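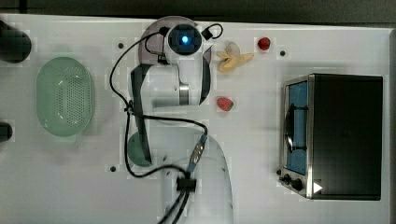
You can't dry fruit in a countertop oven, a reader wrote under the December post, because the lowest mark on the dial is already too hot and the thermostat swings too far either side of it. The first half of that is often true. The second half is a measurement question, so I measured it.

The test used my own oven, a basic model with a bimetal thermostat and no fan. I clipped a Gatent probe to the middle rack, kept it clear of the metal with a folded strip of parchment, and logged the air temperature every 5 seconds. The dial was set to its lowest printed mark. I discarded the first 40 minutes, during which the walls were still catching up with the air, and kept the next 8 hours.

The target for apple and banana slices is 60 °C. Averaged over the whole log, the oven ran well above that. The swing was also wide, with a fast rise each time the elements came on and a slow decay after they cut out. The decay is the more useful part of the curve. With the door closed it is long and smooth, and a second controller can work inside it.

The second controller is a Skekent plug-in unit with its own probe. It switches mains power to the oven as a whole. The oven's dial is turned up past the point where its internal thermostat would interfere, and the Skekent does the switching. Check the current rating on any controller before trying this, and check that the oven comes back on by itself after a power cut. Ovens with electronic controls usually don't. Mine has a mechanical timer with a "stay on" position, so it does. I don't leave it unattended in that mode.

Two settings matter. Differential is how far the temperature may fall before power returns, and I set it as narrow as the unit allows. Minimum off time protects the relay and should be left alone. With both set, the peaks came down a lot, though not all the way to the target line. The overshoot that remains is heat stored in the elements, and no switch can take it back. A thick baking stone on the bottom rack absorbs part of it – it also lengthens the warmup, so add it only for long runs.

Moisture is the other problem. An oven is built to hold air in and a dryer has to let it out. I prop the door with a rolled piece of foil. Without the gap, slices at the front of the tray stayed leathery while those at the back had begun to brown. With it, they finished close enough together that I stopped rotating the tray.

Slice thickness still has more effect than any of this. The apples came from the market in Blackburn and I cut them by hand for the first batch, which was a mistake. The second batch went through a slicer and came out far more even with the same settings.

A comment from Endiddale asked whether the convection fan, where there is one, makes the foil unnecessary. I have no fan to test. My guess is that it evens out the tray and does little for humidity, as it moves the same damp air in a circle. If anyone has a log with the door shut and the fan running, I'd like the raw file. Mine is a plain CSV with elapsed seconds in the first column and probe temperature in the second.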